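Visstead Carpet Marking Tape, Yellow

Home / Floor Care and Marking / Tapes for Carpet / Visstead

Most floor tapes are made with a smooth hard floor in mind, and if you've ever tried one on office carpet you probably know how that goes (it looks lovely at lunchtime and by the next morning one end is curling up to say hello). The Visstead is our carpet tape, and it has been in the catalog long enough now that we feel we know its ways. It has a woven backing with a bit of give, so it settles down into a low pile, and it tears by hand, which your knees will thank you for when you're down there marking out a whole room.

People buy it for parking spots, mostly. Anything on wheels tends to wander, and a bright yellow corner on the floor gives everybody a place to bring it back to. You don't need a full box around the thing. Two strips meeting in an L will do the job very nicely, and you'll use half the tape!
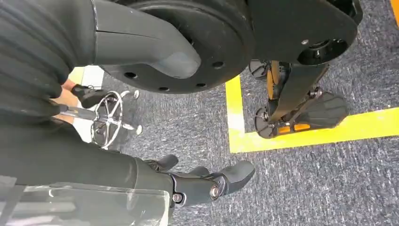
Lefteris Gkikas writes that he marked out his whole training room with the Visstead last winter, and that the straight runs have held up well, but he wishes he had cut his corners square and butted them together, as the overlapped ones picked up fluff. He'd also like it in a narrower width, please.

Thank you, Lefteris, and we've passed the width request along to Drendau, who make the tape for us. They tell us a narrower roll is possible in September, and we'll put it on this page if it arrives.

A few notes on laying it. Vacuum first, and go over the spot twice if it sees a lot of shoes. Press the tape down with the flat of your hand and then walk the length of it, heel to toe. It will look a little worn and uneven after a while on carpet, and that's quite normal. Replace a strip when the end starts to lift. For deep pile or shag we'd steer you to the Plollby hook strip instead.

Color: yellow
Surface: low-pile carpet and carpet tile
Roll length: around 127 feet
Case: 10 rolls
Item: Visstead 400

Orders leave our Dunleavy warehouse within 7 days. Single rolls are fine, and so are mixed cases with any other carpet tape.

Page updated 28 Aug 2018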